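发件人：Mogens Steinarsdóttir
收件人：旧机拆修邮件列表
主题：Re: 硬盘拆下来以后托架要不要一起收

Oddur 你好，各位好：

先把原信留在这里，方便没跟上的人看。

> 发件人：Oddur Hjaltadóttir
> 主题：硬盘拆下来以后托架要不要一起收
>
> 各位，
>
> 星期一我们从 Titton 那边拉回来一批旧塔式机，准备拆件分类，能用的内存和硬盘留给 Histia 的教室，剩下的走回收。有三件事想问：
>
> 一、3.5 寸硬盘从硬盘笼里抽出来以后，两侧的塑料导轨是留在硬盘上，还是拆下来单独装袋？我们这边有人拆有人不拆，现在箱子里两种都有。
>
> 二、处理器取下来之后插座怎么放？压架合上还是开着？
>
> 三、电源线要不要先全部拔掉再动别的？我试过先拔线，后面确实好拿，但装回去的时候分不清哪根是哪根。
>
> 另外 6 号箱的标签掉了，谁写的请补一张。
>
> Oddur

下面按顺序回。

关于导轨。我的意见是留在硬盘上。这种导轨是跟着机箱走的，换一个型号的硬盘笼就插不进去，拆下来混在一个袋子里，过两个月谁也认不出是哪台的。Histia 要的硬盘反正还要装回同类机箱，带着导轨直接推进去就行。如果确定某块盘要送去粉碎，再拆导轨，拆下来的装进写了机型的袋子。已经拆下来的那些不用再装回去，先数清楚成对的有多少，单只的放一边。

拆的时候把机箱放倒，侧板取掉，开口朝上，硬盘笼和主板都能看到，手也伸得进去。台面上别铺毛巾，螺丝掉进去很难找。硬盘抽出来以后竖着拿或者平放都可以，不要一块摞一块，标签朝外，登记的时候不用再翻。 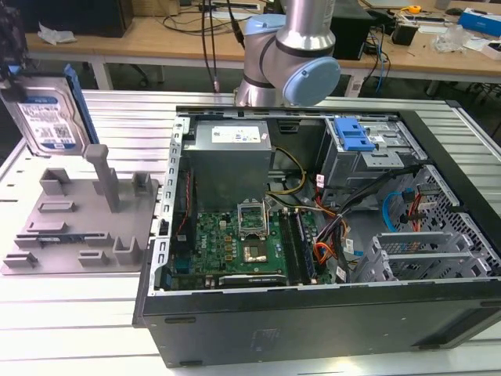

旧机拆修通讯 第 5 期 第 219 页

戴尔主板的这台，光驱笼在硬盘笼上方，蓝色塑料卡扣很显眼。西部数据那块盘的一侧还带着深蓝色导轨，我说的"留在硬盘上"就是这个样子。硬盘笼那边有一根浅蓝、一根红色的 SATA 线，拔的时候捏住插头，不要拽线。老线的插头有的带金属弹片，有的不带，带弹片的要先按下去。

关于处理器和插座。压架抬起来以后，插座里的针脚就露在外面了，这时候最怕有东西掉上去。我的做法是：处理器一取出来马上放进托盒，然后把塑料保护盖扣到插座上，没有保护盖就把压架轻轻放下来，不要锁死。处理器不要随手搁在主板上，也不要搁在插座旁边，碰一下滑出去，角上磕了就不能用了。上次从 Mendoza 收来的那批，有好几块主板就是针脚歪了，别的地方都是好的，很可惜。

散热膏用无绒布加一点异丙醇擦，擦干净再放盒子。不要用纸巾，掉屑。

内存条两头的卡子都要松开再往上提。槽里只有一条的机器，登记时写清楚插在哪一个槽，空槽也写。Lestus 的登记表上有这一栏，很多人空着不填，后来装机的人又要重新试一遍。扩展卡先拧挡板上的螺丝，再看插槽尾部有没有卡扣，有的话按住了再拔。

关于电源线。我不赞成一上来全拔。先拔硬盘和光驱的，这两组拔掉，硬盘笼和光驱笼就能动了。主板上的供电线等到要取主板或者取电源的时候再拔。往硬盘笼、光驱笼方向去的那一束线颜色多，红的、橙的、黑的、紫的混在一起，拔之前用手机拍一张，或者在插头上贴一小条纸写上针脚位置。线上本来就有白色标签的，不要撕，哪怕字已经看不太清。

电源拆下来以后，规格标签朝上放，瓦数抄到登记表里。300 瓦的单独放一箱，Histia 那边说他们能用上。标签磨掉了的电源不要凭外形猜，放进待测的箱子。电源外壳一律不要打开，坏的也不要打开。

机箱本身：硬盘笼和光驱笼能拆的就拆下来，侧板装回去，螺丝用小袋子粘在机箱里面。侧板单独靠墙放容易弄混，我们已经有几块配不上机箱了。

6 号箱的标签是我写的，里面是 SATA 线和几根旧的软驱线，明天补上。软驱线如果没人要，我下次一起拿去回收，要的人请在星期一之前回信。

还有一个问题想反过来问 Oddur：Titton 那批机器的硬盘，擦除是在你们那边做，还是拆完送过来统一做？如果送过来，请把已擦除和未擦除的分两个箱子，箱子外面写清楚，不要只写在里面的纸条上。没有写的我这边一律按未擦除处理，会慢一些。

Mogens

--
退订请发空白邮件到列表管理地址，主题写"退订"。
回复时请删去不需要的引文。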